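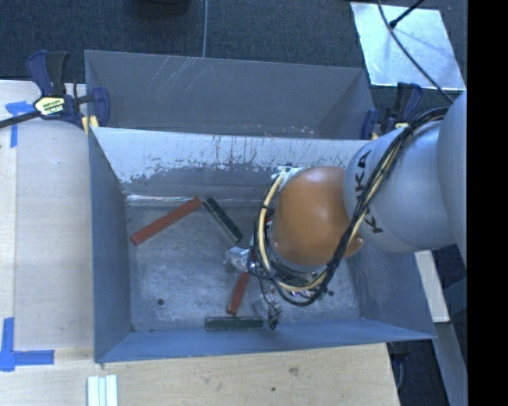
The picking cell at Hulthorpe: how it's going

Staff newsletter, 25 Nov 2023

Back in March we told you that the sorting room at Hulthorpe was going to try out a robot arm, and quite a few of you at Gernville and Drollcombe have been asking what became of it. Well, it's up and going, and we're very pleased with it (most days!), so it seemed time for a proper update.

First, a reminder of what the job is. Offcuts and returned bars come back to us all jumbled up, red ones with green ones, long with short, and somebody has to pick them out of the bin and put each kind where it belongs. It has been done by hand for as long as anyone can remember. There are 18 people on the sorting team and every one of them has spent whole shifts bent over a bin, reaching down, straightening up, reaching down again. Sore backs and sore wrists have come up at every single staff meeting, and swapping people between benches only ever shared the aches out.

The arm is a KUKA with a gripper on the end, and it works downwards into an open grey bin on a wooden table. We start it with just a few pieces in the bin while we teach it, and then build up. Bars lying crossways are fine now. Bars right up against the wall of the bin are harder, as the fingers need room on both sides to close, and small pale pieces still catch it out more often than we'd like. The Espinoza project, which is our name for the whole trial across the three sites, has set itself the target of a full mixed bin before the spring, and we think we'll get there.

On a good day the arm now gets through nearly 700 picks in a shift. A quick pair of hands can beat that over an hour, and the team have enjoyed proving it, but the arm is just as steady at the end of the afternoon as it was first thing, and that's made a big difference to how the day feels.

So what has changed for the people? The question we were asked most in March was whether there would be fewer jobs in the sorting room. There are still 18 of us. What people do with their time has shifted quite a lot, though. Twelve of the team have now done the cell training, so they can load the bin, start and stop the arm, clear a jam safely and change the gripper fingers when they wear. The rest are booked in for the new year. Nobody is being made to give up the benches if they prefer them, and a couple of people do!

The bit we hadn't expected is how much the sorters know that the arm needs. They can tell a bar that will roll from one that won't before they touch it. They know which pieces cling together and which end to take hold of first. When the arm kept dropping the short bars, it was the early shift who suggested taking them nearer the middle and coming in at a slant, and the settings were changed that same afternoon. Since then there has been a notebook by the cell and it's filling up fast. Please keep writing in it, even if it's only "did it again, green one, far corner".

There have been grumbles too, and fair ones. The hum gets tiresome if you're on the nearest bench all day, so those benches now swap over at each break. A few people said they missed chatting across the table while they worked. We've moved two of the hand benches so that they face each other, and that seems to have helped. Several of you also asked about pay for those who have done the training. It has been raised and we'll print the answer in the next issue, whatever it is.

A few practical things while we're here. Stay outside the marked area whenever the arm is live, even if it looks as if it has stopped. It may only be waiting. Please don't move the bin or loosen the clamps that hold it: the arm goes by where the bin was when it was set up, and a small nudge can cost us a morning. The blue tape on the table is there for a reason as well, so leave it stuck down, and if a piece peels off tell whoever is on the cell.

Visitors from the other sites are very welcome. We can take three at a time, and the best part of the day to come is just after the morning break, when a fresh bin goes in. Drollcombe will be getting its own cell next if all goes to plan, so if you work there and want to try loading and starting this one beforehand, ask your shift lead to put your name down. Bring flat shoes and tie back long hair. Tea is in the room next door.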